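4.2 Teaching by hand and teaching from the desk

I should say up front that I came into this part of the work with a favourite. I like moving the arm by hand. You grab it near the wrist, you feel the joints give, and you walk the fingers to where you want them. My first week at Dalen I taught it to stack cups that way and went home very pleased with myself. So if remote control comes out looking better in what follows, please believe that I didn't go looking for that!

We recorded 3979 demonstrations over 32 tabletop tasks, all with the same arm and the same two-finger gripper. Seven people did the teaching. Each of them learned both ways of working: by hand, with the arm set to go limp under a light push, and by remote control, using the Keltau handset from the desk behind the table. Everyone did every task both ways, and we swapped the order from person to person so the second method didn't always get the benefit of practice. Siv Hägglund wrote the software that kept track of whose turn it was, and she also settled the arguments about it.

The first thing we noticed had to do with the wrist camera. When you teach by hand, your own hands end up in the recording an awful lot. A sleeve comes in from one side, or your thumb hides the fingertips at the very moment they close. Later on, when the robot works alone, there is no sleeve. A policy trained on those recordings had learned to expect one, and it would hover over a dish for ages as though it was waiting for somebody to lean in. We tried replaying the recorded joint paths with nobody touching the arm and saving the camera view from the replay. That helped with reaching tasks. It was much less use with anything that rolled or slid, as the object rarely ended up quite where it had been the first time round.

Remote control has the opposite trouble. The pictures are clean, but the operator is working with less to go on. I found it very hard to judge depth from the screen, and bowls were the worst of it. Seen from the wrist, a bowl is a big round patch of colour with a thin bright edge, and the part you need (the side wall, low down) slips behind the gripper just as you get close. Figure 7 gives the wrist view in a bowl task, and it's a fair sample of what the operator has to steer by. You can see well into the bowl, right down to the rings on its flat bottom, while the linkage covers the lowest part of it. We all developed the same habit of pausing near the wall and nudging sideways a little to see how the rim moved against the fingertips.

Those pauses matter more than I expected. In our first round of training we trimmed them out, on the theory that dead time teaches the robot nothing. The trimmed policy went at bowls far too confidently and knocked them along the table. Agnes Hedlund suggested putting the pauses back and leaving the little sideways nudges alone, and the next policy began to make small nudges of its own before closing. I won't claim it understands why. Still, it was a treat to watch, and we have left pauses untouched in everything reported from here on.

Teaching by hand produced very few pauses of that sort. With your hand on the wrist you can look at the bowl from wherever your head happens to be, so you go straight in. It's quick and it feels great, but the recording leaves out what you knew from looking. The camera didn't have your view. I think this explains a good part of the gap between the two methods on dishes and cups, and it fits with the tasks where we found hardly any gap at all, such as pushing a block along the table or wiping with a Woven cloth, where the wrist camera sees most of what a person would.

There are places where I'd still teach by hand. Anything with a steady press is one of them. Our Treneo lids need a firm push and a small twist, and from the desk we tended to push too hard, notice the arm complaining, and back off in a jerk. By hand the motion comes out smooth nearly every time. Three of the seven operators also told us they simply got tired of the handset by late afternoon, and their recordings from those hours have more stops and starts in them. We kept those in too, though we marked them so anyone using the data can leave them out.

In the end we settled on a mix. Each new task gets a short set of demonstrations by hand, to work out a sensible path and find the awkward spots, and then a longer set by remote control with a clean wrist view. The hand-taught set isn't used for training on camera input. We use it to pick starting positions and to set the speed limits near contact, and the operator watches it once before sitting down at the desk.

Figure 7. Wrist camera view with the gripper fingers nearly together at the side of a light blue bowl.

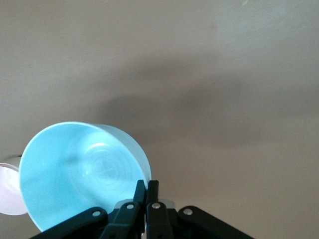
Watching the hand-taught set first had a side effect we hadn't planned for, in that operators began to agree on which side of a dish to approach from. Before that, each of us had our own preference (mine was always the right), and the policies would sometimes start towards one side and change their minds halfway. We haven't tested how much of the later improvement comes from this agreement alone, and I'd like to, as it would be a cheap thing for other groups to copy.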